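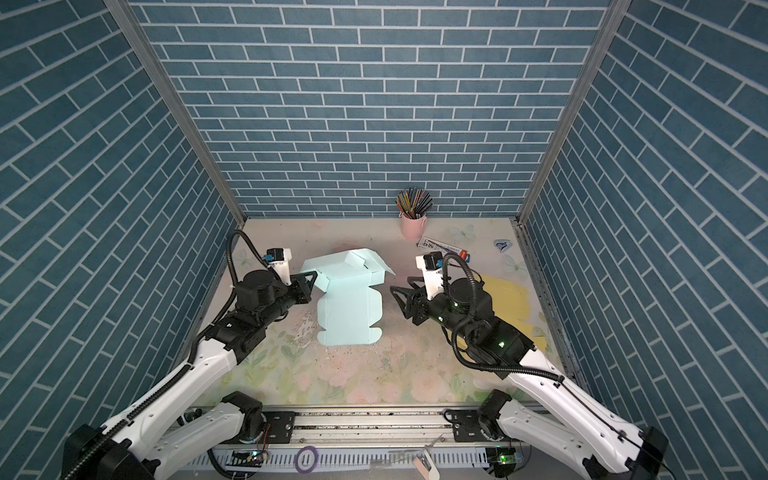 Folding a blue box blank, left gripper on the flap. Huromham bench.

31st January

Search this site Go

The bench rules at Huromham were rewritten in September, when the box-folding work moved over from Gaber. The old sheet had grown to two pages and most of it dealt with machines we no longer run. The new one has seven rules and is taped up next to the bench. This page goes through the ones that come up most in folding work, for people who are about to start shifts with us and for the Dislow group, who asked how we do things.

A few terms first. A blank is a box that has not been folded yet. A run is one attempt at one box, from the flat blank to the closed lid. The lead is whoever has the stop button, and there is one lead per run. If you hand over the button, you say so out loud and the other person says it back.

Rule 1 is hands out. Nobody reaches past the rail while the arms are powered, including to straighten a blank that has gone down crooked. Stop, wait for both arms to settle, then reach. It costs a few seconds each time and new people find it slow. Do it anyway.

Rule 2 covers who moves first. In a two-arm fold, one arm holds and the other comes in. Both arms closing on the same panel together is allowed only when the step sheet calls for it, and the speed limit for that step is set at 80 millimeters a second. The limit is written on the step sheet — do not change it from the console without putting your initials in the log. 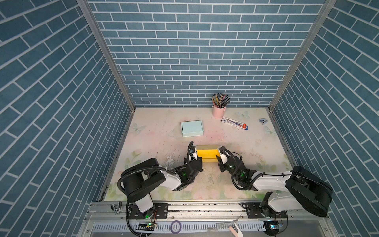 Yolanda Arango

Two grippers on one small yellow block, one from each side. Rule 3 is for this kind of hold: when both arms have the same object, neither one lets go until the lead has called which arm is keeping it. The call is "left keeps" or "right keeps" and nothing else. We used to allow "okay" and we stopped.

The same rule applies to stopping. If you have to stop during a shared hold, leave both grippers closed and get the lead. Do not open one to see what happens.

Rule 4 is about what may stay on the bench. Pens, packaging and other small things can be left out during a run if they are on the layout sheet for that day. Anything else comes off before power goes on. Oľga Ševčík keeps the layout sheets in the gray Gavine binder, newest at the front, and she would like them put back in that order.

Finished boxes may stay on the surface between runs. Lid down, flap tucked, and clear of the next blank. 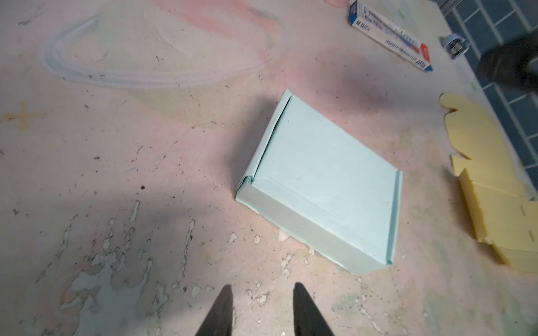

Closed blue box from the wrist camera, yellow blank to the right.

Rule 5 is the wrist view check. Before a new run starts, the lead looks at the picture from each wrist camera and confirms that the gripper tips and the target are both in it. If either is missing, adjust the mount and look again. Write the check in the log before the run, with the time.

Wear on the work surface gets noted once a week, on the back page of the log. Scuffs are fine. A loose edge that could catch a blank has to be reported the same day.

Rules 6 and 7 cover power-down and visitors and are on the sheet by the bench. Corrections to this page go to Yolanda.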